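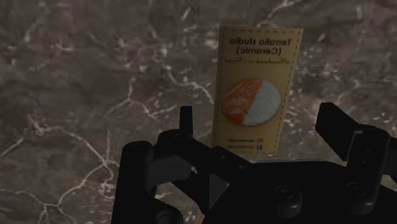 Moving Your Website to a New Host: Questions We Get a Lot

Gruleck moves websites from one hosting company to another. We also host a fair number of them ourselves, on a platform called Flurkach, but you don't have to end up there for us to do the moving. These are the questions that come in most often, with the swearing removed.

Will my site go down during the move?

It shouldn't. We copy everything to the new server first, check it on a private address, and only then point your domain at it. The old site keeps running the whole time. What does cause downtime is canceling your old hosting the moment you sign up for the new one. Please leave it alone until we tell you. We have met people who canceled it by phone while we were still logged in.

How long does it take?

A plain site with under 100 pages is usually done overnight. A store with a big catalog takes longer, mostly on account of the product photos, which tend to have been uploaded at a size suitable for billboards. The largest we moved last September had 2,963 products and a separate folder for each of them, including the ones discontinued years ago.

What is DNS, and why does everyone sigh when it comes up?

DNS is the address book that tells browsers which server your domain lives on. When you change the entry, other computers keep their old copy for a while, so for some hours one visitor gets the new server and another gets the old one. You can shorten this by lowering a setting called TTL the day before. We do that for you if we have access to your domain account.

Who has access to my domain account?

Good question. Very often it's the person who built the site in the first place, who has moved away and now makes furniture. Find this out before you book a move. You'll need the registrar login and the email address the account was opened with, and that mailbox has to still exist.

Will my email keep working?

If your email runs through your web host, it has to be moved too, and that's a separate job with a separate form. If it runs somewhere else, we leave it alone and copy the mail records across exactly as they are. Not sure which you have? Send us your domain name and we'll look. It takes a minute and we don't charge for looking. 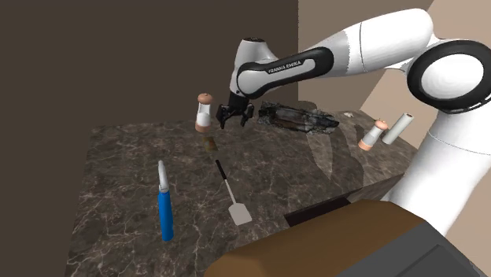

Fergus Paterson wrote in to say that we should put the email part in bigger letters. He moved his own shop site one evening, feeling pleased with himself, and didn't notice until the next afternoon that no orders were reaching his inbox. The orders were fine, he adds. They were sitting in a mailbox on the old server, which he had scheduled for deletion at midnight.

He got them back. We don't have bigger letters, but we've left his note in.

Will I lose my place in search results?

Changing hosts on its own rarely does much. Changing hosts, redesigning the site and renaming every page in the same week does quite a lot, and then it's hard to say which of the three to blame. If you must rename pages, give us a list of old and new addresses and we'll set up redirects. Our limit is 1,000 redirects per move. Past that, Ilham Shehata will want to talk to you.

Can I edit my site while you're moving it?

You can, but the edits may stay behind. We ask for a freeze from the time we start the final copy, normally 6 p.m., until you get our all-clear email. Blog posts can wait in a text file. Stores can keep taking orders, and we bring those over in a second pass.

My site was built with Skadudwood. Can you move it?

Yes, from version 15 on. Older versions need updating first, and the update sometimes breaks the contact form. We'll show you the result on the private address before anything goes live.

And Baird?

Pages and images, yes. Baird's form builder doesn't export, so forms have to be rebuilt by hand - yours or ours, and ours are billed by the hour.

What do you need from me to start?

Logins for the old host, the new host and the domain registrar. Put them in the secure form on your account page. Not in an email, and not in a photo of a sticky note attached to an email.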